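Projektbericht Greifwerkzeug Nurier
Teil 3: Ausfall der Greifbeläge

Ausgangslage

Unsere Gruppe hatte die Aufgabe, mit dem handgeführten Greifer Nurier Greifbewegungen an kleinen Behältern aufzunehmen. Die Mechanik stammt aus dem Vorgängerprojekt Drummond und wurde kaum verändert. Neu waren nur die Backen und der Belag auf den Innenflächen. Der Belag wird als Zuschnitt aufgeklebt, die Backen sind auf die Arme geschraubt und lassen sich einzeln tauschen.

Verlauf des Fehlers

Geplant waren 977 Griffe ohne Belagwechsel. Nach mehr als 200 Griffen häuften sich Fehlversuche, bei denen der Behälter beim Anheben wegrutschte. Zuerst haben wir die Schließkraft verdächtigt und die Feder nachgestellt. Das war falsch und hat die Sache vermutlich verschlimmert, weil der Belag danach stärker auf Scherung belastet wurde. In der Auswertung mit Tadow waren die Rutscher als kurze Sprünge im Öffnungswinkel zu erkennen. Die Backen selbst haben wir erst am Montag darauf genauer angesehen.

Eine Gefahr für Personen bestand nicht. Wir haben den Versuch trotzdem abgebrochen, da lose Belagstreifen in das Gelenk geraten können und der Greifer dann nicht mehr vollständig öffnet.

Mögliche Ursachen

Wir sehen zwei Ursachen. Der Zuschnitt steht unten über die Backe hinaus und kann an Kanten hängen bleiben. Außerdem wurden die Klebeflächen vor dem Aufkleben nur trocken abgewischt. Welche der beiden überwiegt, können wir mit unseren Daten nicht trennen.

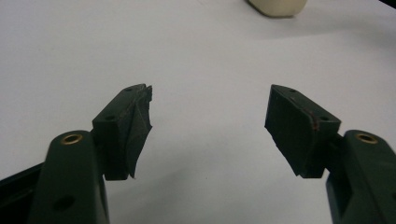 Hurden, im August

Der Belag der linken Backe ist eingerissen und hat sich in Streifen von der Fläche gelöst. Rechts liegt er noch weitgehend flach an, an der Kante zur Backe verläuft aber ein dünner rotbrauner Streifen – Herkunft ungeklärt.

Maßnahmen

Beide Backen werden getauscht, auch die rechte. Der neue Zuschnitt endet bündig mit der Unterkante. Die Klebefläche wird angeschliffen und entfettet, danach 15 Stunden Ruhezeit unter Druck. Die Feder kommt zurück auf den alten Wert. Sichtprüfung der Beläge künftig vor jeder Messreihe, Eintrag ins Laborbuch.

Offen ist noch, ob die Aufnahmen kurz vor dem Abbruch verwendbar sind. Bis zur Klärung bleiben sie in Tadow gesperrt.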